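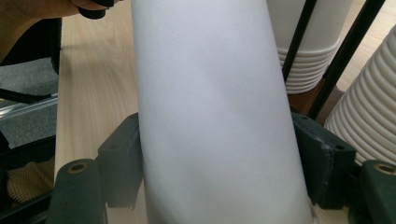 Stollovau Hall, Unit 309
Kitchen and Serving Area Safety Checklist, with Comments
Checked Feb 16, 2021

Marks used: OK, FIX (can stay in use until fixed), STOP (out of use until fixed), N/A.

Entry and floors

Entry mat lies flat, no curled corners: OK
Floor clean and dry at start of check: OK
Floor tile sound: FIX
Comment: One tile between the sink and the back door has a chipped corner. The chip is small but the edge is raised enough to catch a shoe. Same tile was listed in September. Taped over for now. Replace the tile, don't add more tape.

Wet floor sign on hand: OK
Comment: Stored behind the door. Hard to see there. Move to the hook by the sink.

Exits

Back door opens fully from inside without a key: OK
Path to back door clear: FIX
Comment: Folding chairs were stacked along the wall and took up part of the path. Moved during the check. They belong in the closet across the hall. If the closet is full, use the coat room.

Exit sign lit: OK
Exit sign lit on battery test: STOP
Comment: Went dark within a few seconds of pressing the test button. Needs a new battery or a new unit. The kitchen should not be used for evening rentals until this is done. Daytime use is all right.

Fire

Extinguisher mounted, pin in place, gauge in green: OK
Extinguisher tag current: OK
Fire blanket in wall case: OK
Comment: Case door sticks at the bottom. It opens with a firm pull. Sand the edge or rehang it.

Smoke detector sounds on test: OK
Hood filters free of grease: FIX
Comment: Left filter fine. Right filter has build-up on the lower half. Soak and scrub both while they are down.

Nothing stored on top of the range: OK

Electrical

Outlets near sink trip on test and reset: OK
Comment: The one closest to the window needs two pushes to reset. Watch it. If it gets worse, have it changed.

Cords free of cuts and tape: FIX
Comment: The Nimri coffee urn has a cord with a flattened section near the plug. No bare wire showing. Do not run it under the table leg, as the mark looks like it came from that. Replace cord before the next large event.

No extension cords in permanent use: OK
Panel door closes, breakers labeled: FIX
Comment: Breakers 2 and 6 have no label. One of them is the dishwasher. Trace and write them in.

Hot water and drinks

Hot tap temperature at hand sink: OK
Urn sits level on a solid surface: OK
Urn lid locks: OK
Urn tap shuts off without dripping: FIX
Comment: Slow drip with the handle fully closed. Washer is likely worn. Keep a tray under it.

Hot drinks served from the counter side only: OK
Comment: The printed reminder has come off the wall. Put up a new one at eye level. Children's groups should be served at the far end, away from the urn.

Cups and paper goods kept in closed storage, off the floor: OK
Comment: Shelf is over half full. The lower box had been set on the floor and was put back up.

Food storage

Refrigerator at or below 40 F: OK
Thermometer inside refrigerator: OK
Leftover food dated: STOP
Comment: 3 containers with no date. All thrown out. Groups have been told before. The rental sheet should say that undated food will be thrown away at the end of the day.

Dry goods in sealed bins: OK
Signs of pests: None found
Comment: Traps under the sink checked and left in place.

Cleaning supplies

Stored away from food: OK
All bottles labeled: FIX
Comment: One spray bottle of clear liquid, no label. Emptied and rinsed. Refill it from the Skundero floor cleaner only after a label is on it.

Gloves available: OK
Comment: Mostly size small. Order medium and large.

First aid

Kit on wall, easy to reach: OK
Kit stocked: FIX
Comment: Low on burn dressings and large bandages. Eye wash is in date.

Emergency numbers posted: OK
Comment: The office number is the old one. Cross out and correct by hand until a new sheet is printed.

Follow-up

Exit sign battery goes to the building office today. Floor tile, urn cord and urn tap can go on one work order to Restari, as they already have a key to the back door. Labels, gloves and first aid items can be bought on the regular account. Recheck the exit sign and the path to the back door before the next evening booking is confirmed.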